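Plestton transport open day, 7/17/19

The shuttle to the open day left from the wrong side of the station, which was not a promising start for an event about making buses easier to use. The printed map said stop C. Stop C had a notice taped over the timetable sending us to stop F, and stop F had a queue of people asking each other whether this was stop F.

I went because the new Vultden line has been promised to this town for long enough that I wanted to see something with wheels. The depot was opened to the public for one afternoon in June last year as well, and all I brought home then was a tote bag. This year they had a bus. It is a decent bus: low floor, wide doors, two wheelchair bays facing the right way, and a bell push you can reach without standing up. The seats are hard. I sat in one for the whole of the talk and would not want to do the full run out to Enel in it.

Haruto Sasaki gave the talk. He is in charge of timetables and he was more open than I expected, though he had a way of saying "subject to the road works" after anything I wanted to write down. The end-to-end journey is meant to take 34 minutes. The present number 27 takes 54 on a good morning, and I have had few good mornings on it. When I asked how the new time had been worked out, he said it assumed the bus lane on Iwasaki Road would be finished. It has not been started.

The building behind the depot was open too, and most people drifted over there when it rained.

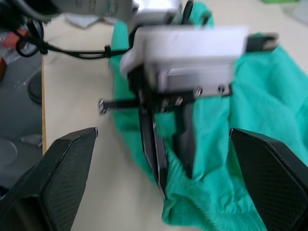
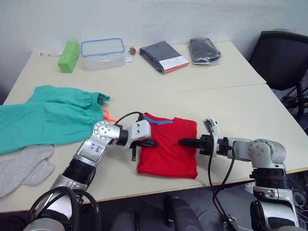 Indoors at the Plestton open day.

Fares were dealt with by Yae Matsuda, who had a ticket reader on a stand and let everyone tap it. You tap on, you tap off, and the day's total stops at a cap. What the cap will be has not been settled. Nor could she say what happens to people who still pay in coins, and there were plenty of those in the room. Paper day tickets will stay "for the time being", a phrase I have heard before about the Sunday service.

A display board by the door said 3,092 people had answered the survey on the route. It did not say what they had answered. I asked at the desk and was told a summary would go on the website.

If you want to look round the bus yourself, there is talk of parking it in the market square for a day. Take a cushion. The shuttle back was due on the hour and came at twenty past, from stop C.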